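Venue Services > Recital Hall > Checklists > Piano and Stage

Search this section Enter keywords Go

Kestcombe Hall — Piano and Stage Safety Checklist, with Comments

Inspection date: 02/09/2024
Inspected by: Lucyna Czerwiński
Stage: Ward Willems
Piano: Milovan Stan
Copy to: Arben Babić (bookings)

Carried out ahead of the autumn recital series. Items are marked OK, FIX or WATCH. FIX means it has to be done before the next public performance. WATCH means it can stay as it is but gets looked at again before every concert. The last full check was in June, and anything left open from then is noted under its item.

1. Concert grand — legs, lyre and casters

1.1 Leg plates tight, no movement when the case is pushed from the tail. OK.

1.2 Caster brakes hold. WATCH. The two front casters hold well. The tail caster brake has to be pressed down twice before it bites. Milovan has adjusted it and wants to see how it behaves after the piano has been moved a few times.

1.3 Pedal lyre secure, brace rods in place. FIX. The left brace rod was sitting in its socket but could be pulled out by hand. It was like this in June as well. It should be shimmed, and whoever does it should initial this line.

1.4 Caster cups under all three casters when parked. OK.

2. Concert grand — lid and music desk

2.1 Lid hinge pins fully in. OK. Both pins were checked by hand with the lid down. Please keep doing it this way. Looking from the keyboard end is no use for the rear pin.

2.2 Long prop seated in its cup at full stick. OK.

2.3 Short prop. WATCH. The felt in the cup has worn thin. The prop does not slip, but it clicks if the lid is knocked. Accompanists mostly use the short prop, so it gets more wear than the long one.

2.4 Music desk slides freely and does not come off its rails. OK.

2.5 Nothing stored on the lid. FIX. Two folders and a metronome were on it when we came in. The lid is not a shelf, and this was raised after the June concert too.

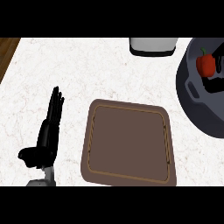
Žofie Murín wrote back on 2.5 that the folders were hers, from the Liszt rehearsal, and that there is nowhere else to put music down on that side of the stage. She asked for a small table in the wings. She also asked that the bench be looked at again, as it drops a little during loud passages and she has had to stop and wind it back up.

Reply to Žofie: agreed about the table. Ward will find one that fits behind the left-hand curtain without blocking the exit route. It must not be wider than the door recess. Bench comments are under 3.

3. Benches and chairs

3.1 Main artist bench, legs and frame. OK.

3.2 Main artist bench, height control. FIX. Žofie is right. With one person sitting and leaning forward, the seat sinks slowly. One of the two knobs turns without any resistance over part of its travel. Taken out of use and tagged. The Stenus bench from the practice room is on stage in its place and has been tried at its lowest and highest settings.

3.3 Duet bench. OK. Squeaks on the right side, which is a nuisance for quiet pieces but not a safety matter. Wax has been tried.

3.4 Page turner's chair. OK. Rubber feet all present. Place it behind and to the left of the pianist, clear of the lid prop side.

3.5 Orchestra chairs. WATCH. Four were pulled from the stack with loose back screws. Ward tightened them and put them back. The rest were sat on and found sound.

4. Stage floor and edges

4.1 Boards level, no raised nails or screws. OK.

4.2 White edge tape visible from center stage under concert lighting. FIX. The tape has worn away for about the length of the piano at the front left, just where singers come forward to bow. Replace the whole run and do not patch it.

4.3 Piano position marks. OK. Solo marks are blue, concerto marks are red. Old yellow marks from the Zakaria quartet recording have been taken up, as they were being mistaken for the solo marks.

4.4 Steps from stage to house. WATCH. Handrail firm. The second step has a nosing strip that is lifting at one end. Glued down today, and to be tested by foot before doors open.

4.5 Riser sections locked together. OK. Only the low risers were out. The high ones were checked in store for missing latches, and none were missing.

5. Lighting and electrical

5.1 Safety chains on all lamps above the stage. OK.

5.2 Music stand lights, cords and plugs. FIX. One cord has been repaired with tape near the plug. Cut off and thrown away so that it does not find its way back into the box. We are one light short for the string section until a new one comes.

5.3 Cables across walking routes covered. OK for recital layout. For the choir layout the long cover is needed, and it was not in its usual place. Ward to look under the house left seating.

5.4 Glare check from the piano bench. OK. Milovan sat at the keyboard with the full concert state up. The front lamp that bothered last season's players has been turned and no longer shines off the fallboard.

5.5 Humidity unit under the piano. WATCH. Working, and the Clorar panel shows no warning. The power cord runs behind the lyre and should be tied up before the piano is moved. It was trailing when we started.

6. Backstage and green room

6.1 Route from green room to stage clear. OK.

6.2 Exit signs lit. OK.

6.3 Instrument cases kept out of the corridor. WATCH. Clear today because there was no rehearsal. On concert nights the cello cases end up against the wall by the stage door. The rack in the side room should be used, and visiting groups should be told about it when they arrive.

6.4 Kitchenette counter wiped down, kettle switched off at the wall, no drinks carried past the stage door. OK. 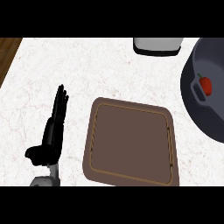
7. House and capacity

7.1 Seats, main floor and balcony. OK. The licensed total is 2,055. With the stage extension in place the front rows come out, and the limit for that layout is 1,802. Bookings must not sell above the lower number for any concerto date. Arben has both seating plans.

7.2 Balcony alone. OK. The limit is 875. The balcony has been used on its own for school matinees, and the same number of stewards is needed as for a full house.

7.3 Balcony rail. OK. No movement when leaned on at the center or at either end. Programs must not be left on top of it.

7.4 Aisle lights. WATCH. Two are dim on the right aisle. Replace when the lamps come in.

7.5 Wheelchair places free of loose seats. OK.

8. Comments

Ward Willems: I can do the edge tape and the step in one morning, but the stage has to be empty and the tape should sit overnight before the piano goes over it. Please don't book a rehearsal on top of that.

Milovan Stan: The lyre rod is a short job. I will do it when I come to tune. Do not lift the piano by the lyre in the meantime, and do not let the movers do so either. I would also like the bench sent off for repair and not adjusted here. It has been adjusted here before.

Arben Babić: The first recital is Chopin and Liszt, solo layout, so the full seating plan applies. The artist has asked for a practice hour on the day. I have told her the bench will be the replacement one and she is fine with that.

Žofie Murín: Thank you for the table. Could it have a cloth on it? Pencils roll off and can be heard from the front rows.

Lucyna Czerwiński: Cloth noted. Items 1.3, 4.2 and 5.2 stay open. Item 2.5 closes when the table is in place. Item 3.2 stays open until the main bench is back and has been tried by a player, with the tag left on it until then.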